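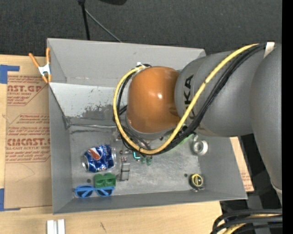
4.2 Choosing a location for the humidity logger

The Skasow logger measures the air within a short distance of its housing, so its position decides whether the readings represent the room. Fix or stand the unit at working height, away from outside doors, radiators and direct sunlight. A bare wooden tabletop is a suitable surface. Floor coverings affect the readings more than furniture does: a room with a dark carpet, such as the charcoal one behind the table, gives up moisture slowly after cleaning, and the logger should not be started until the carpet is fully dry. Do not stand the unit inside an open-topped bin or any similar container, where air collects and the reading lags behind that of the room.

CAUTION: Do not cover the vents on the underside of the housing. Use the two clip-on feet supplied.

4.3 Fitting the batteries

1. Slide the rear cover down and lift it away.
2. Insert two AA alkaline cells, matching the polarity marks in the compartment.
3. Refit the cover and press until it clicks.
4. Check that the display shows the firmware number, followed by four dashes.

If the display stays blank, remove both cells, hold down the SET button for a few seconds and repeat from step 2.

Note: Rechargeable cells may be used, but the battery indicator will read low from the start. Do not mix old and new cells.

4.4 Setting the clock and logging interval

1. Hold SET until the hour flashes.
2. Use the UP and DOWN buttons to change the hour. Press SET to move on to the minutes, then the day, month and year.
3. Press SET again. The logging interval flashes.
4. Select the interval required and press SET to store it.
5. Wait for the display to return to four dashes.

The memory holds 4,000 readings. When it is full the logger either stops or overwrites the oldest reading, depending on the setting of menu item F6. Units leave the factory set to stop.

The clock does not adjust for summer time. Where records from several rooms are to be compared, leave every logger on GMT throughout the year.

4.5 Starting a run

1. Leave the logger in position, switched on, until the reading settles. After transport in a cold vehicle this can take most of a morning.
2. Press START. The dashes are replaced by the current relative humidity.
3. Write the room name and start time on the record card.

CAUTION: Pressing START a second time while a run is in progress ends the run. It cannot be resumed. Lock the buttons by holding UP and DOWN together until the padlock symbol appears.

4.6 Checking against the reference salt

The reference capsule is sold separately under the name Ulletitz. Push it over the sensor tip, leave overnight at a steady room temperature and compare the display with the value printed on the capsule label. If the difference is greater than the tolerance given in section 7, adjust as described there. Do not tip the capsule: salt solution on the sensor will ruin it.

Section 4 revised Tuesday, April 2, 2019. Checked by Adwoa Kwofie.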